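Hulska Tabletop Set: README and buying notes

Version 9. Maintained by Elvira Espinoza, with budget sheets by Jhonatan Londoño.

What's in the folder

The Hulska set is 410 recordings of two-handed tabletop work done with hand-held grippers. Each recording comes with wrist and head video, gripper opening, and a plain text note from the operator. The second half of this README is for people planning to build a station of their own, and judging by our inbox that's most of you. Great! We love seeing new stations go up, and we'd like you to spend less than we did getting there.

Folder layout

recordings: one subfolder per take, numbered in the order they were made
notes: operator notes, same numbering
budget: Jhonatan's spreadsheets, blank and filled in
mounts: drawings for the plates and brackets

Takes 1 to 35 were made before we settled on a table height. They're fine for testing a loader but please don't mix them with the rest for training.

Planning a station

Start with the table and work outward. We wrote our first order around the grippers and then discovered that the bench we already had was too deep for shorter operators to reach across. A plain table with a big pale board on top does the job beautifully. Foam board marks easily, so put spares in the budget from day one and treat it like printer paper. We keep using a board until the marks get in the way of the task, then swap it and write the take number on the back of the old one.
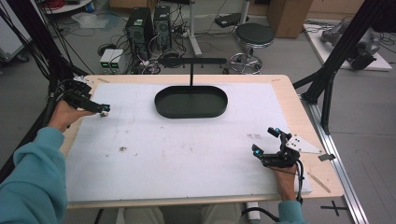 Operator at the table with a gripper in each hand, green tray on the foam board.

Grippers are the exciting line on the sheet, and the one where it's easiest to under-order. Buy them in pairs, and buy a third pair if you can possibly stretch to it. Ours came from Brelero, and the lead time was long enough that a single broken finger would have stopped us for most of February. Fingertip pads wear much faster than anything else. We order 200 at a time and share them between stations.

Cables deserve their own line too. Price them longer than you think you need, with strain relief at the table end, and leave room for computers where someone can get at the back of them without crawling. Frame posts and rail can be bought by the length from any decent supplier (Prosent cuts ours to size, and the offcuts have become half the brackets in the lab).

Things we'd buy sooner

A stool on wheels
Spare mounting plates, drilled in one batch so the holes match
A second power supply
Trays in a few colours, all the same shape
Floor tape, more than one roll

Things that can wait

Matching furniture, a nicer cart, and the big monitor. We were quoted for a full enclosure by Bermúdez and it looked wonderful, but we'd have used up the whole gripper line to pay for it. It's still on the wish list.

Using the budget sheets

Open the blank copy and fill in the yellow cells only. Freight and tax are on their own tab, and so is the allowance for spares, which Jhonatan has set at 9 per cent of the hardware total. Change it if your suppliers are closer than ours.

Known gaps

Operator notes are missing for a few early takes. Two mount drawings still show the old hole spacing and are marked OLD in the file name. Corrections are very welcome, and so are your own filled-in sheets. Send them to Elvira and she'll add them to the budget folder with the next version.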